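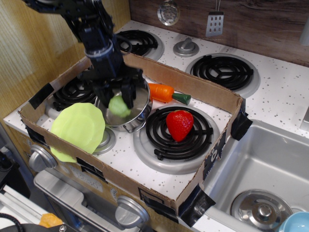
Trindow, the tile-based puzzle game from Nillari, returns to handhelds in December. Producer Malou Bech confirmed that all 681 stages carry over, with saves in eight slots.
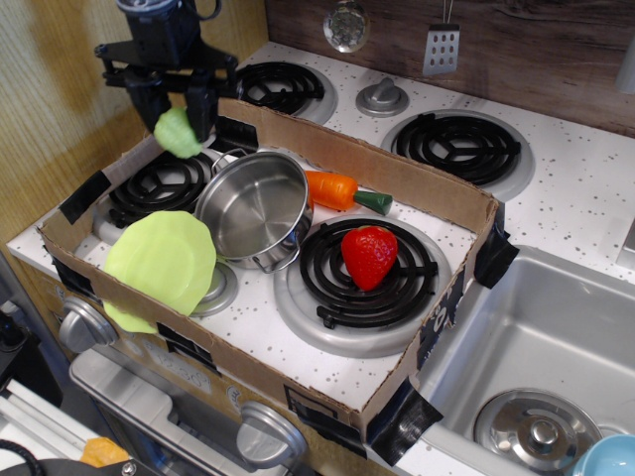 A toy strawberry on the right-hand burner.

The port runs on Lenz, an engine maintained by Isico. Load times fall to almost five seconds.
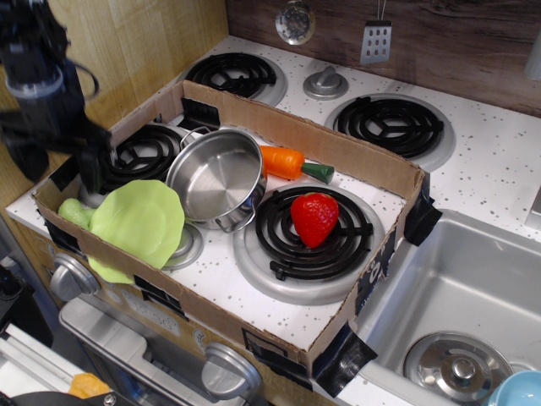 Will old save files transfer?
Only those made with version 6 or later.
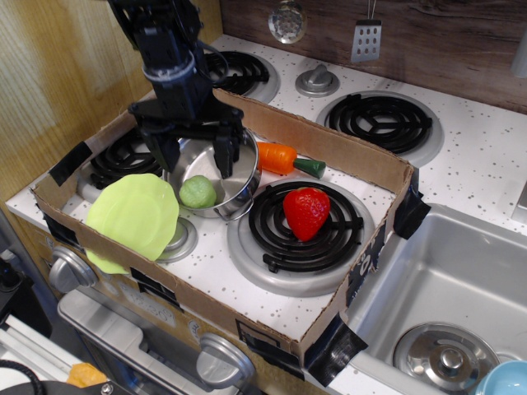 Levente Kovács rewrote the collision code. Objects now register a container's rim and its interior separately, as with the small steel pot and its thin wire handle. The handle has no collision.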